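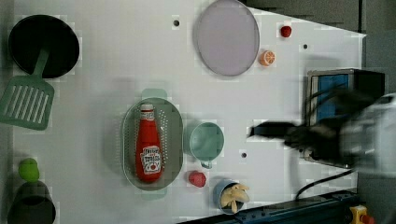

白色桌面上的玩具厨具：圆形黑色煎锅、带长条孔的锅铲、椭圆形盘子

套件外盒上的扭矩数字该换一个了

Crisóforo Villaseñor
22/05/2018

桌面机械臂套件的外盒上通常印一个扭矩值，单位千克力·厘米，字号仅次于产品名。这个数值在绝大多数情况下是舵机的堵转扭矩，并且是在允许的最高供电电压下得到的。我认为套件厂商应当停止把它作为主要参数印在外盒上，改印持续扭矩，并注明电压、环境温度和判定条件。堵转值可以保留，放在说明书后面的表格里。

堵转扭矩的定义没有争议：输出轴转速为零时电机能够给出的最大扭矩。此时电机不产生反电动势，电流只受绕组电阻和驱动电路内阻限制，输入的电功率全部变成热。它描述的是特性曲线的一个端点。舵机可以在这个点上停留很短的时间，再长，要么保护电路动作，要么绕组绝缘开始老化，没有保护电路的廉价型号会直接烧毁。

把端点当作额定值来卖，在别的行业里不常见。工业电机的铭牌写额定扭矩，峰值扭矩另列一行，并附允许的占空比。业余套件沿用了遥控模型的习惯。模型飞机的舵面负载随气流变化，舵机大部分时间处于轻载，堵转值作为型号之间的粗略比较还算够用。机械臂的肩关节情况不同：只要臂不是竖直的，重力就一直在那里，舵机不转也要出力。

一个关节的账

以 Biravstead 的入门级机械臂套件为例。厂商给出的有效载荷是600克，肩关节轴线到末端的水平伸展是200毫米，肩部使用一只 Flurkberg 舵机，标称扭矩20千克力·厘米。

载荷在最大水平伸展时对肩轴产生的力矩是0.6乘以20，等于12千克力·厘米。臂本身我拆下来称过，肩轴以外的部分444克，包括肘部和腕部的舵机。为简化起见，把质心放在伸展的中点，自重力矩是4.44千克力·厘米。两项相加为16.44，小于20。从外盒上的数字看，裕量还有将近18%。

这个裕量不存在。16.44已经是堵转值的82%。直流电机在固定电压下的转速与扭矩近似成线性关系，剩余转速不到空载时的五分之一，电流却接近堵转电流。如果舵机要在这个位置保持不动，控制器会调整占空比，使平均电流恰好维持所需扭矩，绕组铜损与电流的平方成正比，按同样的近似计算，约为堵转时的三分之二。外壳是塑料的，散热面积很小，热量只能慢慢传出去。齿轮箱的静摩擦会分担一部分保持力矩，但效率随润滑和磨损变化，不应计入设计裕量。

我让它满载水平伸展，保持3分钟，保护电路在时间到之前切断了输出，臂落到桌面上。重新上电后可以恢复，再次切断来得更早。这是一只舵机的结果，样本量为一，我不打算由此推断整个批次。上面的计算不依赖这次试验。

还有加速度没有算。末端从静止开始向上运动，即使加速度只有重力加速度的十分之一，惯性项也会把肩部需求再推高一成。再加上电源线上的压降，舵机端电压低于标称值，堵转扭矩随之下降。套件配的电源线细而且长，几只舵机同时起动时，压降不能忽略。把这些项都放进去，所谓600克载荷只在臂收拢时成立。

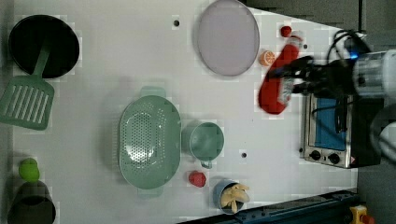
持续扭矩应当怎样定义

反对意见里最有分量的一条是：持续扭矩没有统一的测法，印出来的数字同样不可比。Dulce Bautista 在给我的邮件里就是这样写的。她为 Tapia 设计舵机控制板，经手过的型号比我多。她的原话是：“堵转值虽然没用，但它至少是一个物理量。持续值取决于你把舵机装在什么东西上。”

后半句我同意。同一只舵机固定在铝支架上和固定在亚克力板上，热平衡时的绕组温度会有明显差别。不过这个问题只要求测试条件写清楚，并不构成不测的理由。电源适配器、散热器、功率晶体管的额定值都依赖安装方式，这些行业的做法是规定一种安装方式，按它给出数据，再附一条降额曲线。

我建议的最低限度如下。舵机单独悬挂，四周静止空气，不借助金属支架散热。环境温度取室温并注明实际值。供电电压在舵机接线端测量，不在电源输出端测量。输出轴加恒定力矩，令其保持固定角度，直到外壳温度不再上升。在保护电路不动作、位置误差不超出标称死区的前提下，能够维持的最大力矩即为持续扭矩。

悬挂是较差的散热条件，由此得到的值偏保守，装到铝支架上之后用户得到的只会更多。测试本身不需要昂贵设备：一段已知长度的摆臂，几个砝码，一只贴片热电偶，一台能记录的万用表。一家有能力开注塑模具的公司负担得起这些。

保持工况比连续转动更适合作为判据。套件机械臂的多数时间花在停着等下一条指令上，尤其是在初学者手里，程序还没写完，臂已经伸在半空。直流有刷电机在静止时还有一个不利因素：换向器停在某个位置，电流集中于部分绕组，局部温度高于外壳读数所暗示的水平。按连续转动测得的数值会掩盖这一点。

关于成本的说法

第二条反对意见来自销售一侧。外盒上的数字如果从20变成6，顾客会买隔壁那盒仍然写着20的。这是实情，单独一家厂商先改会吃亏。但它说明的是当前的标注方式在惩罚诚实的一方，恰好应当作为修改的依据。

折中的办法是两个数字并列，字号相同。Clidada 的新版关节模块已经这样做了，持续值在前，堵转值在后，两者都带电压。我没有测过他们的模块，对数值本身不作评价。格式是对的，读者看到两个数相差数倍，自然会去问原因，说明书里有一段文字解释。那段文字写得不算好，把热时间常数和机械时间常数混在了一起，希望下一版改掉。

也有人主张直接标载荷，不标扭矩，理由是初学者不关心力臂。我不赞成。载荷是整机参数，取决于姿态、加速度和用户自己装上去的末端执行器。套件的意义在于可以改装，买家换一只夹爪，或者把前臂加长，原来的载荷值就失效了。有了每个关节可信的扭矩，新的载荷可以自己算，用到的只有乘法和加法。反过来从载荷推扭矩，则需要知道厂商没有公布的质量分布。

质量分布也应当公布。每根连杆的质量和质心位置，一张小表就能写完。我称444克用的是厨房秤，质心位置是把臂放在铅笔上找的，误差有几毫米。厂商的三维模型里这些数据本来就有，导出即可。

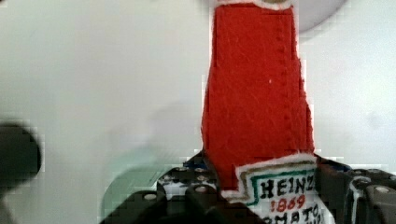 用户在厂商改动之前能做的事

手头已有套件的人不必等。先把外盒上的扭矩乘以0.3，作为设计用的持续值。这个系数没有严格来源，只是我处理未知有刷舵机时的起点，测过之后再换成实测值。对上面那台机械臂，0.3对应6千克力·厘米，减去自重的4.44，剩下1.56，在200毫米处相当于78克。这与标称的载荷相差很远，用来长时间举着一支笔画图是够的。

想要更大的载荷，先减自重，再加扭矩。把腕部舵机向肘部后移，用连杆传动，肩部需求立即下降。在肩部加一根拉伸弹簧是最便宜的重力补偿，挂点选得合适，可以在常用的工作范围内抵消大部分自重力矩。弹簧的代价是臂在某些角度会被向上拉，断电后不一定落下，首次上电前要用手推一遍全行程，确认没有卡住的位置。换大一号的舵机应当放在最后，大舵机更重，装在肘部时增加的质量又回到肩部的账上。

程序里也有余地。停留时间超过数秒的姿态，应当收回到肩部力矩较小的位置再等待。若舵机支持读取温度或电流，把它记录下来，频率不必高。很多所谓控制不稳的问题，曲线画出来以后是供电不足或者过热限流，调比例增益没有用处。

电源线换粗，并且每只大舵机单独引线到电源端子，不要从上一只舵机的接头串过去。这件事花费很少，对堵转值和持续值都有好处。

对评测文章的一点要求

评测也有责任。三月份我读到的几篇套件评测全部原样转抄外盒上的扭矩，其中一篇还据此给两款产品排了名次，而两者的测试电压并不相同。写评测的人手上有实物，挂一个砝码，等几分钟，记下外壳温度，工作量小于拍开箱照片。如果没有条件测，至少把电压和“堵转”两个字一并抄上。

我会继续按悬挂法测手头的型号，数据连同接线图一起放出来，包括结果不好看的。Biravstead 的技术支持回信说标称值“符合行业惯例”，这一点我没有异议，本文要求修改的正是这个惯例。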